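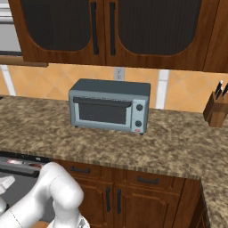

Mieke Van Hecke asked under my last post whether she could move her saves to a new console without losing the lot, and whether she had to do it all in one evening. Yes to the first, no to the second, and I've now done it twice so I may as well write it down properly!

My own worry was Plunano, the farming game I've put far too many hours into (46 in May alone, don't judge me). It keeps its save on the console itself and doesn't use the cloud at all, so you have to move that one by hand. Check your own games first. Go into the data menu on the old console and look for anything marked as local only.

Now plug both consoles in. Mine dropped to sleep halfway through the first time and I had to start again — very annoying. Put them on the same wifi, sign in to your account on the new one, and run any system update it offers before you do anything else.

On the old console, open the user settings and pick the transfer option, then choose "source". On the new one, choose "target". They should find each other within a minute or so. If they don't, switch both off fully (hold the button down, sleep mode doesn't count) and have another go.

My saves came to around 700 MB and took 40 minutes, mostly because my router lives at the other end of the house. Leave it alone while it runs and don't be tempted to open a game on either machine.

Once it's finished, load each game on the new console and look at your progress before you wipe the old one. Downloaded games don't come across with the saves, so fetch those again from the shop, and start with the big ones before bed.

Screenshots are separate too. I copied mine over on a memory card, and Mieke, if you've got as many as I have, buy a bigger card first.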